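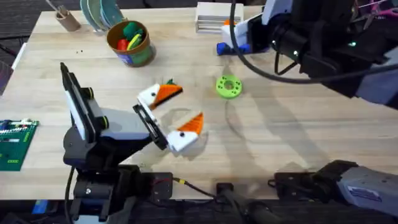
Two arms over the wooden tabletop, October

Padulbridge Community Choir
Minutes of the October meeting

We got going a little after seven, once everybody had found a chair and the cider had gone around. The minutes of the last meeting were read and accepted, with one correction: the Plivton concert ended with the lullaby and the encore was the sea song. Apologies to those who sang both so beautifully.

Winter concert. There was a long and very friendly talk about the program. Most of us would love to keep Hầu as the opening piece, as it went over so well in the spring, though the second sopranos asked for more time on the middle section. 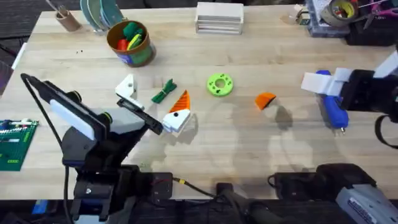 One of the basses felt that opening with Hầu was asking a lot of cold voices, and wondered if we might start with a plain round and bring it in after the break. After more discussion (and more cider) this was agreed, with four extra rehearsals before the concert.

Money. We have $600 in the concert fund, which is lovely to be able to write down. Hiring the hall will take a good part of it. Uso Printing has offered to do the programs at last year's price, and we said yes with thanks. 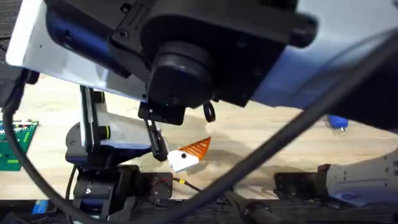 Minutes taken by the Choir Secretary

Songbooks. We own 59 songbooks and three are still out. Please look under your car seats and on top of your pianos. They don't have to come back tidy, we would just be so glad to see them. 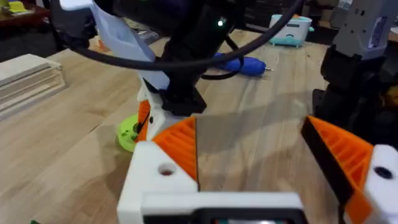
Folders came up next, as the old black ones are falling apart and all look alike on a dim stage. It was agreed that each section should have its own color. The altos asked for orange, and when somebody wanted to know what kind of orange, we settled on one like the ribbed pad in the photo, bright enough to find in a heap of coats. Tenors are still deciding and will report back.

Any other business. Rides to Plivton are needed for the carol afternoon, so put your name on the sheet by the door if you have a spare seat. Cookies next time are with the sopranos.

Meeting closed at 8:45 p.m.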